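Tarnelcombe Kids > How Stuff Works at Home

Where Does Dinner Go When Dinner Is Over?

Posted 5/5/23

You ate the last bite. You put down your fork. Done, right? Nope! The meal is over, but the table still has a big job ahead, and it's a sorting game you can get really good at.

Grown-ups call it clearing the table. It means looking at everything left behind and working out where it goes next. Some things are food scraps. Some things need washing. Some things are trash. Once you know which is which, the mess stops looking like a mess and starts looking like a puzzle — and puzzles are fun.
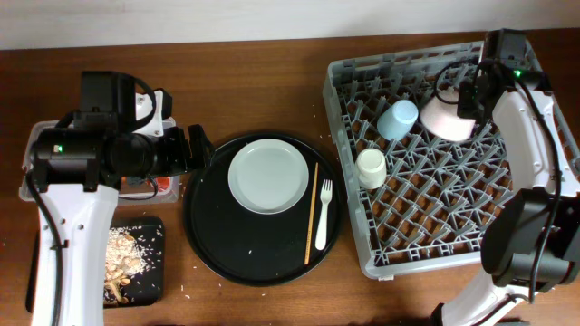
Scraps come first. A scrap is any bit of food that didn't get eaten: a crust, a peel, a spoonful of something you were too full to finish. Rice is the sneakiest scrap of all! The grains are tiny and light, so they hop over the edge of a tray and hide on the wood, just like the ones scattered across this table. A damp cloth picks them up much better than your fingers do. Push them into a little heap, then scoop the heap up.

Why not leave scraps on the plate and wash it all together? Bits of food can clog a drain, and they make the dishwater cloudy and yucky. In many towns, scraps can go into a compost bin, where tiny living things munch them up and slowly turn them into dark, crumbly stuff that helps plants grow. Your leftover rice could help feed a tomato!

Next, gather the tableware. That's the word for plates, cups, bowls, forks, spoons, and chopsticks. A big tray is a great helper, because you can carry lots of things in one trip. Put the plate down flat and keep the tall, tippy things near the middle. Walk slowly. (Pretend you are carrying a sleeping cat.)

Now for the dish rack, my favorite part! Water always runs downhill, so a rack is full of holes to let the drips fall through. The prongs hold plates up on their edges, with space between them. Air moves through the gaps and carries the water away, and that is called evaporation. Cups go upside down so they don't turn into little ponds.
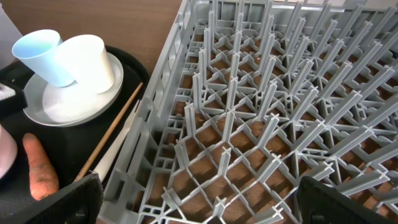 A dish rack with rows of tall prongs, next to a plate with two paper cups on it.

Try it yourself: wet two plates. Stand one up in a rack and lay the other flat on the counter. Check them after 20 minutes. Which one is drier?

Comments (3)

ottergirl: we did the plate test and the standing up one won!!!

Room 17: Our class wants to know if chopsticks can go in compost.

mapleleaf5: I found rice in my sock

More to explore
Why Do Bubbles Pop?
What Lives in a Compost Bin?
How Does a Sponge Hold Water?

Contact us | © 2023 Tarnelcombe Kids | Back to top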